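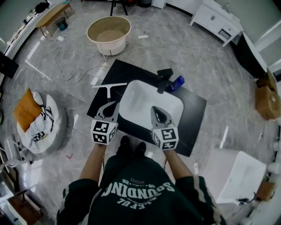
4. Wiping down the basin and the panel

Of all the jobs in this guide, this is the one I look forward to most. A white basin set in a dark panel shows every splash and every water spot, and a couple of minutes with a squeegee brings the shine right back. If you have only ever used a cloth, you are in for a treat.

Sections 1 to 3 covered setting the panel level, fitting the faucet and checking the drain. Finish those before you start here. If you bought your unit second-hand through Hovum and it came without a drain stopper, see the parts list in section 9.

What you'll need

A squeegee with a straight blade and a short handle. Long handles knock against the spout.
A spray bottle of mild cleaner. The standard mix is 200 mL of warm water with 2 mL of dish soap, and that does several cleanings.
One soft cloth for the faucet and one for the edges. Keep them separate.
An old towel for the floor.

CAUTION: Do not use scouring powder, steel wool or anything with bleach in it. The basin will lose its gloss and there is no polishing it back at home.

CAUTION: Water runs off the panel faster than you expect. Move power bars, chargers and extension cords well away from the work area before you spray anything, and lay the towel along the side you'll be pulling towards.

4.1 Cleaning the basin

1. Take everything off the rim: soap dish, cups, toothbrushes. Wipe the bottoms of these too, or they'll leave rings when they go back.

2. Run the faucet for a few seconds and swish the water around the sides to carry off hair and grit. Grit under a blade will scratch.

3. Spray the inside walls first, then the bottom. Go light. If the cleaner is pooling at the drain you've used too much.

4. Wait one minute. For hard water marks wait five, and spray again if it starts to dry.

5. Set the blade against the top of the far wall and pull down towards the drain in one slow stroke. Keep the pressure even. Wipe the blade on the cloth, move over a little less than one blade width, and pull again.

6. Work your way around to where you started. In the curved corners tilt the squeegee so only one end of the blade touches, and follow the curve down.

7. Rinse with clean water and repeat step 5 once. The second pass is quick and makes a wonderful difference!

NOTE: Squeaking is fine. Chattering (the blade skipping in little jumps) means the surface has gone dry or the angle is too steep. Mist it again and lay the handle lower.

4.2 Cleaning the panel

Dark, glossy surfaces need a bit more patience than white ones, but they look terrific when they're done. Daylight coming in low from the side shows up streaks far better than a ceiling light, so I like to do mine at 8 in the morning with the blinds partway up.

1. Dry the rim of the basin with the edge cloth. Skip this and you'll drag drips out across the panel on every stroke.

2. Spray the cloth, not the panel, and wipe from the back edge to the front.

3. Starting on the side farthest from the faucet, draw the squeegee straight across in overlapping rows.

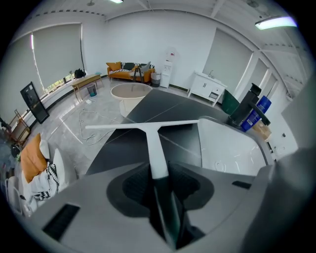
Go gently over any seams. A blade that crosses a seam square-on tends to catch and leave a thin line of water behind, so come at it on a slight diagonal and wipe the blade right after. Dale Perron, who tested this section on his own unit, does the seams with a cotton swab at the end, and his are spotless.

4. Squeegee as close to the base of the faucet as the blade will go, then finish the rest by hand with the faucet cloth. Black finishes want a dry cloth and no cleaner at all.

5. Run a dry finger along the front edge. If it comes away damp, go over the edge once more.

4.3 Looking after the squeegee

Rinse the blade under warm water and pat it dry. Store it hanging or lying flat with nothing resting on the blade — a bent blade never wipes straight again. Replace it when the edge feels rough or when you get the same streak in the same spot two cleanings in a row.

Blades from Pimusport fit most short handles. Measure yours first and cut to length with sharp scissors, trimming from one end only.

If something goes wrong

Cloudy film after drying: too much soap. Rinse twice with plain water and halve the soap next time.
White crust at the drain: lay a cloth dampened with equal parts vinegar and water over it for ten minutes. Keep it off the faucet.
Water creeping under the rim: stop and go to section 6, Resealing.

Corrections to this section came from Rhonda Sutherland and Normand Lévesque. Thank you both!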